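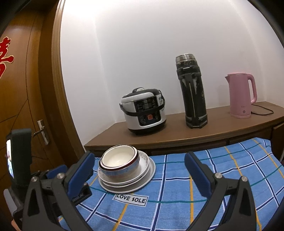 Pellotthorpe Opens Its Cabinet-Top Project to Every Household in Purkasham

PURKASHAM, 2 Apr 2019 – I run a small home organizing outfit called Pellotthorpe, and for a good long while I've been telling people that the best kitchen upgrade they can make is to move a few things out of the kitchen. Starting this month we're offering that as a proper service, with a name and a price and everything. It's called the Cabinet-Top Project, and the idea is to take the hot-drinks and slow-supper gear that eats up your counter and give it a home on a low piece of furniture you already own. Think of a plain wooden cabinet against a white wall, just past the door, with the pressure cooker at one end, a tall black thermos flask next to it and a pink kettle after that. Three things, one row, and the kitchen counter is free for chopping onions again!

My name is Aileen Lacson, by the way. I write our press releases myself, so if this one wanders a bit, you know who to blame.

What the project is

We come to your home for one visit of 2 hours. Before we touch anything, you make yourself a cup of tea or coffee exactly the way you always do, and we watch where you walk. I love this part. People cross the room four times for a spoon and have no idea they do it. Then you tell us what you cook on an ordinary night, which is usually a very different list from what's in the cookbooks, and we write it all down.

After that we pick the spot. It might be a sideboard, a dresser, an old TV stand or a low chest of drawers. It has to be steady, it has to be near an outlet that can handle what you want to plug in, and it can't be somewhere the door is going to swing into. Doors are the big one. I once set up a beautiful coffee corner for a client and the very first person through the door caught it with the handle, and that person was me. So now we open and close every door in the room before a single appliance gets moved, and we do it again at the end.

Then we move things, clean the surface, sort out the cords and label the drawers. The fee is $258 for the visit, and there's no extra charge if we come back to shift something you've gone off. You'd be surprised how often it's just the kettle moving a hand's width to the left.

Why I wanted to do this

I grew up in an apartment where the kitchen was so narrow that my mother kept the rice cooker in the living room, on top of the cabinet with the good tablecloths in it. Guests thought it was odd for the first five minutes. After that they were standing next to it with a bowl. When I started working in other people's homes I kept seeing folks with tiny kitchens trying to cram every last gadget in there because that's where gadgets are supposed to go, and meanwhile there was a perfectly nice cabinet in the hall holding up a pile of mail.

We tried the idea out last winter with 16 households here in town. Some of them had big kitchens and just wanted the counter back. Some had a two-burner stove and a sink and nothing else. One family had three generations under the same roof, and all of them wanted hot water at different times of day (and had strong opinions about how hot). We gave them a drinks spot outside the kitchen, with the kettle and a flask together, so whoever gets up first fills the flask and everybody else can help themselves. The grandfather told me it was fine. I'm told that from him this is a rave.

I learned plenty from those visits, and a few things I was flat wrong about. I used to be very keen on trays. Put everything on a tray, I'd say, it looks neat! Well, a full tray with a pressure cooker on it weighs a ton and nobody is lifting it to wipe underneath, so the crumbs just move in. We've mostly dropped the trays. A bare top and a damp cloth works better, and if you're worried about the finish, a heat-resistant mat under the one thing that gets hot will do.

I was also wrong about matching. I came in thinking people would be happier if their appliances looked like a set. Not one household cared. They liked their pink kettle or their dented toaster, and the scuffed old flask that goes on every car trip was usually the most loved thing in the house. We don't ask anyone to buy new stuff, and we don't sell any.

A few words about steam

Because I get asked every time: yes, you do need to think about steam. A pressure cooker lets off a strong jet when you release it, and a kettle puffs away happily under whatever is above it. We won't set either of them up under a shelf or a hanging cabinet, or right up against wallpaper. If the only good spot is a bit close to the wall, we pull the appliance forward for cooking and slide it back once it's cooled, and I'll stick a little piece of tape on the surface so you remember where forward is. Read your own manual too. The people who made the thing know more about it than I do.

Cords are the other question. Anything that heats goes straight into a wall outlet. No extension cords, no power strips, and no running two hungry appliances at once if the wiring is old. We'll tell you if we think a spot isn't right and you need an electrician to look first, and in that case we don't charge for the visit.

If there are small children in the house, a low cabinet may simply be the wrong height for hot things, and I'll say so. We've had a few visits where the cups and tea and snacks moved out to the low cabinet and everything that boils stayed up on the counter. That's a perfectly good result and it still cleared a lot of room.

Who we're working with

We're very happy to have Brivwood on board for this. They're the furniture repair shop over by the old bus depot, and they've agreed to look over any cabinet we think needs help before it gets a new job. Loose legs, sticky drawers, a top that's lost its finish and soaks up every ring from every cup – they've seen it all. They'll do small repairs in your home and take the bigger ones back to the shop. You pay them directly, and you're free to use somebody else or get out the wood glue yourself.

Sebastian joins us full time for the launch, too. He did the label work on our winter visits and he has the neatest handwriting of anyone I've ever met, which matters more than you'd think when your drawers say TEA and FILTERS and LIDS WITH NO POTS. He'll be handling bookings, and he's a lot better at answering the phone than I am.

How to get ready for a visit

Please don't tidy up! I mean it. If you clear the counter before we arrive, we can't see how you live, and we end up planning a kitchen for somebody who doesn't exist. Leave the mug in the sink. Leave the mail on the cabinet. The only thing I'd ask is that you let the appliances cool down and empty out any water, so we can carry them without a splash.

It helps to have a think about which things you use every day and which ones you just feel bad about. We all have one of those. Mine is a waffle iron. The stuff you use daily gets the easy spot, and the guilty ones can go in a drawer or a closet until you make up your mind. We won't make you throw anything out.

If you rent, you're just as welcome. We don't drill or paint or put anything on the walls, so there's nothing to explain to a landlord later. Whatever you've got up on your doors and walls stays up, holiday decorations included, unless it's somewhere it could get steamed.

Dates and booking

Visits are open now for anyone living in Purkasham. We can do mornings and early evenings, and if you work nights, ask for Sebastian and he'll find something. We plan to keep the first round going through June, then take a breather and see how everybody's getting on. If it goes well, I'd like to add a short class for people who'd rather do it themselves, probably at the Brivwood shop, with a couple of old cabinets to practice on and a lot of kettles.

Reporters and bloggers who want to come along on a visit should get in touch with me through the Pellotthorpe office. I'd need to check with the household first, of course, and you'd have to drink whatever tea they give you. A couple of our winter families have said they're happy to talk about what changed for them, and I can put you in contact.

About Pellotthorpe

Pellotthorpe is a home organizing business based in Purkasham. We work in kitchens, hallways, closets and any other spot where things pile up. We don't do garages yet, though people keep asking.

Press contact: Aileen Lacson, Pellotthorpe, Purkasham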